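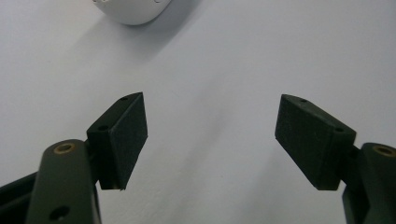
What does a planning engineer do all day at a robotics company?

Mostly, they write software that decides where a hand should go next, and then they spend a good part of the afternoon finding out why it went somewhere else.

Fleler is hiring a Motion Planning and Tooling Engineer for our manipulation team. We make the control and planning software behind Luvora, which runs two-finger grippers on small benches in packing rooms, repair shops and labs. The team is five people at the moment, and we would love for you to come and join us (there is a desk by the window, if that helps).

Our biggest worry this year is the last bit of the reach. Getting an arm across a table is well understood by now, and plenty of good libraries will do it for you. Bringing two angled finger pads around a smooth, rounded thing on a pale tabletop is harder, especially when the thing is white too and its soft shadow fades out from under it. Our perception code still takes the shadow for part of the object more often than we'd like, and the planner, which trusts perception completely, then plans a lovely path to the wrong spot. We want those two pieces of software to talk to each other about how sure they are, and a lot of this job is building that conversation.

You would be working on the grasp planner itself, which is C++ with a Python layer on top that everybody uses and everybody complains about. You would also look after Adugna, our replay tool. It lets you step through a recorded reach from the wrist camera's view with the planner's guesses drawn over it, and it has grown in a rather unplanned way over the years. It needs somebody fond of it. There are 2212 recorded reaches in the regression set and a full run takes much too long, so if speeding things up is your idea of a good week, please say so when you write.

We're hoping you have written planning or control code that ran on real hardware, whether at a job, in school or in your garage. You should be comfortable with rigid transforms and camera calibration, and able to explain a bug to a person who wasn't there when it happened. Experience with learned grasp models is welcome but we can teach that part. A degree is fine and so is not having one.

The job is full time at our Tullau office, with 2 days a week from home once you've settled in. Test benches are shared, booked by the hour, and the mornings go fast. We pay for relocation, and we close the office for a stretch in August.

To apply, send us a resume and 300 words or so on a piece of software you made work on a machine, including the part that gave you the most trouble. Code samples are optional. We read everything ourselves and we write back to everyone, although it can take us a little while. The first conversation is a relaxed call with two of the engineers, and after that we'd invite you in for an afternoon with a bench, a recorded failure and one of us sitting next to you. Your travel is covered, and so is lunch.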